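Mesa de trabajo Aler 1551

Fabricante: Brekke
Referencia: 3322
Distribuye: Testus

La Aler es una mesa fija para taller, almacén o cuarto de estudio. La fabricamos desde hace varios años y en junio de 2015 hemos cambiado el sistema de unión entre las patas y el tablero, que ahora se monta con una sola llave. El resto del modelo queda igual, y las piezas de recambio antiguas sirven también para las mesas nuevas.

El tablero se entrega ya perforado. Las patas van en las cuatro esquinas y dejan libre el espacio para las piernas en los dos lados largos. Quien trabaja sentado puede usar la mesa por cualquiera de ellos. 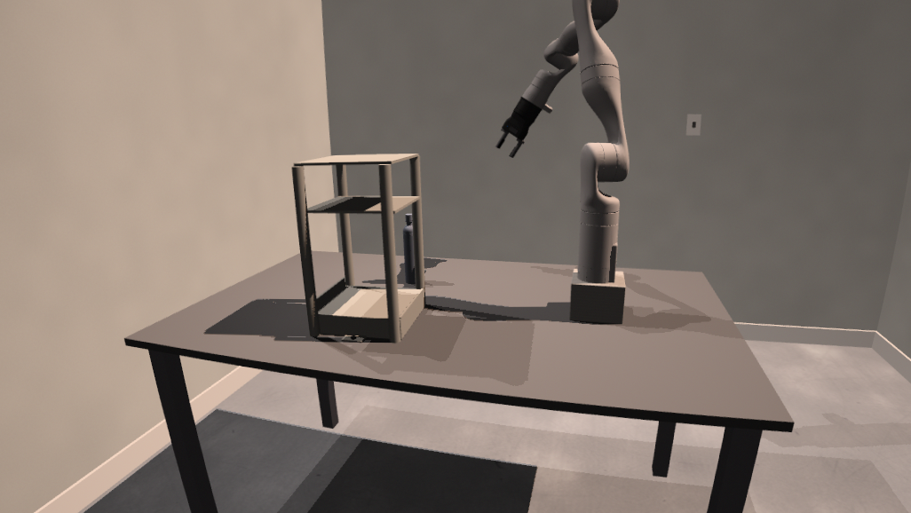 Medidas y datos

Largo: 1551 mm
Fondo: 1000 mm
Peso con embalaje: 48 kg
Acabados del tablero: gris pardo, arena, blanco roto
Patas: perfil cuadrado, color negro
Montaje: dos personas, llave incluida

Las medidas son del tablero terminado, con el canto. Para pasar por una puerta estrecha se recomienda llevar el tablero de lado y montar las patas dentro de la habitación.

Montaje

Ponga el tablero boca abajo sobre una manta o sobre el cartón del embalaje. Coloque las cuatro patas sin apretar del todo los tornillos. Dé la vuelta a la mesa entre dos personas, compruebe que apoya bien en el suelo y apriete entonces los tornillos. Después de dos semanas de uso conviene apretarlos otra vez — la primera carga asienta las uniones.

Si el suelo no es plano, cada pata admite el pie regulable Trirka, que se pide aparte. No se deben poner cuñas de madera debajo de una pata, la mesa queda torcida y el canto sufre.

Limpieza

Paño húmedo y jabón neutro. No utilice acetona ni estropajo metálico. Las manchas de tinta se quitan mejor el mismo día, con un poco de alcohol en un paño blanco. Las patas se limpian igual que el tablero y se secan después con un trapo.

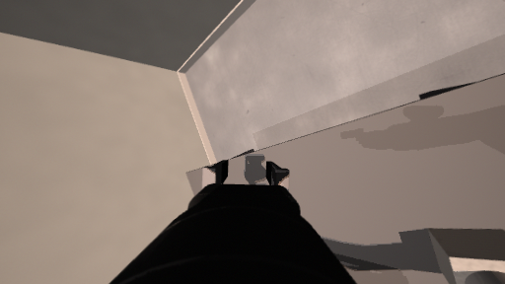 ¿Se puede pedir el tablero solo, sin patas?

El tablero se vende también suelto, en los mismos acabados y con las mismas perforaciones. El plazo de entrega es igual que para la mesa completa. Indique en el pedido la palabra «tablero» después de la referencia, para que el almacén no prepare el juego de patas.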